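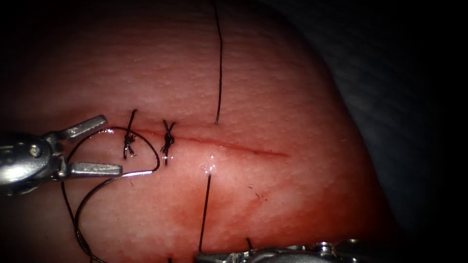 *Two knots tied in black thread, with the right-hand part of the incision still open.*

# Grading, bidding and the small-lot seller: an interview with a token cataloger

Westonstead, 31/03/2025

The cataloger who prepares the token and medal sections for Kramer, a mail and internet auction house in Westonstead, works from a desk with a scale, a caliper and one lamp. The lamp stays in the same position for every lot. "If the light moves, the grade moves," she said. "I fixed the angle years ago and marked it on the desk with tape."

The March sale closed with a section of transit tokens from Sornatska, a group that seldom comes up in quantity. The consignor sent 100 pieces in a cigar box, without envelopes. She split them into 20 lots by die variety and left the duplicates together.

"Bidders for this material want the variety number first, then weight, then diameter," she said. "Grade comes fourth. On a brass token that spent its life in a fare box, the difference between Fine and Very Fine is mostly a matter of where the wear sits."

Weight is recorded for each piece, including those in group lots. She gives it in grams to 2 decimal places and lists the die axis only where it departs from medal alignment. A piece with a hole gets a note on whether the hole was made at the mint or later. "Later holes have a raised lip on one side. You can feel it with a fingernail, but I check it under magnification before I print it."

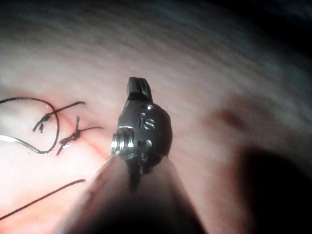

Cleaning is the subject she gets the most letters on. Her rule is to describe it and leave the piece alone. Old lacquer stays on. Green deposits are mentioned by position, using clock numbers on the obverse. "I had a consignor polish a whole tray before shipping it to me. I cataloged each one as polished, and he asked me to take the word out. It stayed in."

Kramer runs its bidding through Josow, an online platform that it adopted for the token sales last year. She had reservations about the image viewer, which compresses files on upload and flattens the color of copper. Her workaround is to upload each side as a separate file. "Two small files survive better than one wide one. It takes longer, and the lot numbers have to be typed twice."

The house allows returns on single lots within seven days of receipt. Group lots are sold as is, a term she would like to see changed for groups of fewer than seven pieces, where every item can be shown. The owners have not agreed to it so far.

Asked about estimates, she said she sets them low and does not adjust them once the catalog is printed. "An estimate is there to tell you which drawer the thing belongs in. If two people want it, they will find the price without me."

The next token sale will include a second part of the Sornatska material - mainly school fares and a few trial strikes in aluminum. Weighing is finished. The die varieties are still being sorted, and she expects to have the lot descriptions ready before the consignment deadline for medals.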